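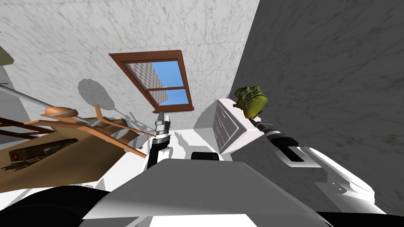 Wood-framed window with crossbar, rendered interior.

Brikuleo Window Records
Version of 12/05/2020

Brikuleo is a table of window survey records from houses in Ravthorpe and Kiltedstead. Each row is one window. The table has 2,867 rows: 1,838 are complete, and the rest lack at least one measurement.

Fields
window_id: unique within a town, not across towns
frame: wood, metal, other
crossbar: yes, no, unknown
width_mm, height_mm: measured inside the frame
tilt_deg: blank for vertical windows

Known issues
Kiltedstead widths under 200 mm are mostly entry errors. Filter them before computing averages. Frame color was free text and has been dropped.

Files are UTF-8 CSV, comma separated, with one header row.

Maintainers: Renzo Rizzi (survey), Alcides Cabrera (tables)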